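Brurico Pantry Stock Manager
User guide, section 6: Setting up your shelves and counting in stock

Read section 5 first if you have not yet connected the label printer. You can set up shelves without it, but you will have to go back and print the shelf labels before the first count.

Allow an afternoon for a small store. A larger one can be set up in stages, one zone at a time, and zones that are finished can be used while the others are still being entered.

6.1 Before you start

You will need:

The base unit, switched on and showing a steady green light
The handheld scanner, charged
At least one roll of shelf labels
A table or bench near the shelves for sorting
The administrator PIN you chose in section 3

Clear out anything that is past its date before you begin. The system will accept out-of-date items but puts each one on the warning list, and a long warning list slows down the first report.

Caution: Do not scan stock while the base unit is updating (flashing amber light). Scans made at this time are not saved.

6.2 Creating zones and shelves

A zone is any area you want to count separately, such as a cupboard, a cold room or one side of a corridor. Each zone can hold up to 753 shelf positions.

1. On the base unit, press Menu, then Store Layout.
2. Enter your PIN and press OK.
3. Choose New Zone and type a name. Keep it short, as only the first twelve letters are printed.
4. Choose the zone type: Dry, Chilled or Frozen. This cannot be changed later without deleting the zone.
5. Enter the number of shelves, then the number of positions on each shelf.
6. Press Save. The printer produces one label for each position.
7. Stick the labels to the front edge of the shelf, working from left to right and top to bottom.

Note: Shelf edges should be clean and dry. Labels stuck to a cold shelf tend to lift at the corners. If you can, take the shelf out, let it warm up and label it before putting it back.

If a label is spoiled, go to Store Layout, select the position and press Reprint. Do not write over the barcode by hand.

6.3 Sorting packets before the first count

Packets and sachets take more time than tins. They slide about, the barcodes are often on a seam, and small packets of the same brand can look alike when they are stacked.

1. Bring one shelf's worth of packets to the sorting table.
2. Separate them by product, then by date.
3. Put each group in its own bin. Open bins with low sides are easiest to scan from.
4. Place packets with damaged barcodes to one side. They are entered by hand in 6.5.

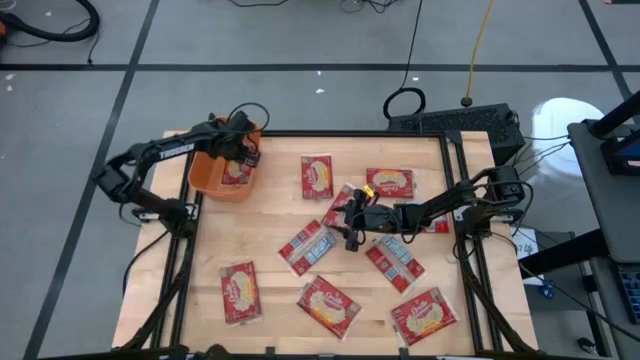 5. Check that every group has only one date in it. The system stores one date for each batch, and a mixed group will be recorded under whichever packet you scan first.
6. Return the bins to the shelf in the order you want them counted, with the oldest date at the front.

Multipacks should be left closed. If you open one, the single packets must be counted as a separate product, and you will need to scan the inner barcode instead of the outer one.

6.4 Running the first count

1. Press the trigger on the scanner once to wake it.
2. Scan the shelf label. The scanner beeps twice and shows the position.
3. Scan one packet from the batch.
4. Type the quantity and press the tick key.
5. Type the date as day, month, year. For items marked with a month only, press the tick key without entering a day.
6. Scan the next shelf label and carry on.
7. When the zone is finished, hold the tick key down until you hear a long beep.
8. Put the scanner back on the base unit. The count is copied across, which takes a minute or two.

The scanner can hold 2,000 entries before it has to be docked. A full memory is shown by three short beeps and a red screen. Dock the scanner and wait for the copy to finish, then continue from the last shelf label you scanned.

Caution: Do not take the battery out of the scanner with a count in progress. Entries that have not been copied will be lost.
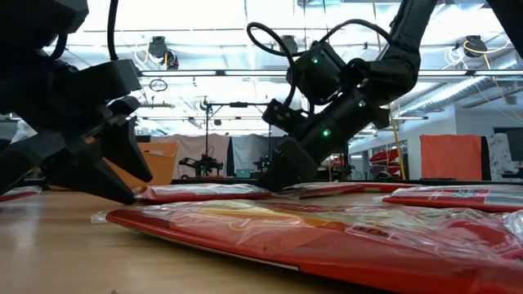 Guide text: Brurico Technical Publications
Applies to base units Sadska and Pastow. Revised October.

6.5 Items without a readable barcode

Home-packed goods, loose produce and packets with torn labels can all be added by hand.

1. On the scanner, press Menu, then Manual Item.
2. Type the first few letters of the product name. If it is already in the product list, choose it and go to step 5.
3. If it is not listed, choose New Product and type the full name.
4. Choose a unit: packet, kilogram, litre or piece.
5. Enter the quantity and date as in 6.4.
6. Press Print if you want a barcode for the item, so that it can be scanned next time.

The product list supplied with the unit contains 3,769 entries. Your own entries are added to the end and marked with a star. On Pastow units, starred entries can be edited at any time. On Sadska units, they can be edited only from the base unit and not from the scanner.

Note: Try the search with a shorter word before adding a new product. Duplicate entries are the most common cause of wrong totals - see section 9 for how to merge them.

6.6 Setting low-stock warnings

1. On the base unit, press Menu, then Warnings.
2. Choose a product, or choose All In Zone.
3. Enter the lowest quantity you want to keep.
4. Choose how many days ahead you want to be told about approaching dates.
5. Press Save.

Warnings are worked out overnight, so a new warning will not show until the next morning. If you use the Eskildsen wall display, it picks up the new settings the next time it refreshes and does not need to be restarted.

To turn off a warning without losing the setting, select it and press Pause. Paused warnings are shown in grey and stay paused until you press Resume.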